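# Clearing the table: bottles, caps and packets

The long table in the back room at Stavar is where the odds and ends finish up. Drinks, snacks, packets, bags and anything with a lid get put down on it during the week, and on Friday afternoon it is sorted and cleared. This page is a small gallery of that job, with a few notes on how the sorting is done.

The top is covered in dark teal carpet, which is kind to the things on it and keeps the noise down. It also holds crumbs, so it gets a brush when the table is clear. The woven folding screen has five panels and stays up behind it all year.

## Bottles and caps

Metal caps are kept apart from the plastic screw caps. The yellow crimped ones show up well against the carpet. They go in an old jam jar on the shelf, and when the jar is full it goes to the metal bank.

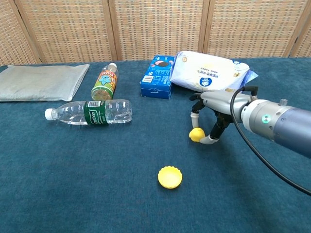 The jar holds more of them than you would think. At the last count, before it went off to the scrap collection in Dotenberg, the total for the year stood at 1,476. That includes the ones sent over from the Risia office, who save theirs in an envelope.

Water bottles are emptied first, then squashed lengthways with the cap screwed back on. Our recycling collection takes them like that, and a squashed bottle with its cap on doesn't spring back into shape in the bag. Labels can stay on. We used to peel them off, and it took most of the afternoon.

Anything unopened goes back to the cupboard by the door. Juice goes on the lower shelf and water on the floor underneath, in the tray. If a bottle has been started and there is no name on it, it is poured away at four o'clock.

## Packets, boxes and bags

Biscuit boxes are opened at one end only, and people do put them back with two left inside. Check before flattening. Full boxes are stacked on their sides so the printed end can be read from the doorway.

Soft packs of tissues and wipes live in the top drawer. Wipes dry out if the sticky flap isn't pressed down properly, so run a thumb along it before the drawer is shut.

Zip bags are worth keeping. The frosted sort are used for cloths and spare covers, and we have 13 in use at the moment, each with a slip of paper inside saying what it holds. Press the air out, close the zip, and lay them flat. They take up very little room that way.
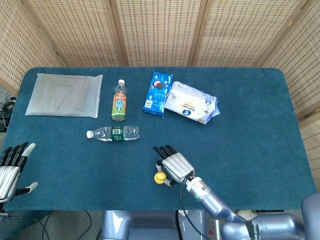
A reader in Macedo wrote to say that they stopped using slips of paper, as these slid down behind the cloths and couldn't be read. They now write on a strip of masking tape along the top of the bag, below the zip, and peel it off when the contents change. They also store their bags upright in a shoebox, like files, and find they no longer have to lift out the whole pile to get at the bottom one.

We have tried the tape since and it does stay put, though it leaves a mark if it is left on over the summer. The shoebox will have to wait until there is a gap in the drawer.

The brush for the carpet hangs on the hook beside the window. Please put it back there when you have finished.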